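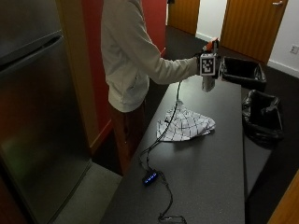

Aurélien Tanguy told me last month that the cloths would never be the problem, the bins would, and I have to say the July figures don't prove him wrong. They don't prove much else either.

Progress report, Stustgate kitchen, tidying and wiping-down work

We logged 187 table clears against the 400 promised in the proposal. I said at the time that 400 was optimistic and I still think so. A clear means the long gray table is wiped, the cloth is put away and any trash goes in one of the two black bins behind it. By that rule 11 of the 187 shouldn't count. I have left them in and marked them.

The grid-pattern cloth is fine on a flat surface. Left in a heap it gets overlooked, and Bùi's checklist has no line for it. Lalevska wants a hook by the refrigerator. I doubt a hook will change anyone's habits, but it costs little and I have approved it.

Bin bags are the larger expense. Grekano sold us 80 on the claim that they hold their shape over the rim. I would like to see that tested before we reorder.

Requested: an extension to the end of October, same budget. I am not asking for more money until the count is one I would defend.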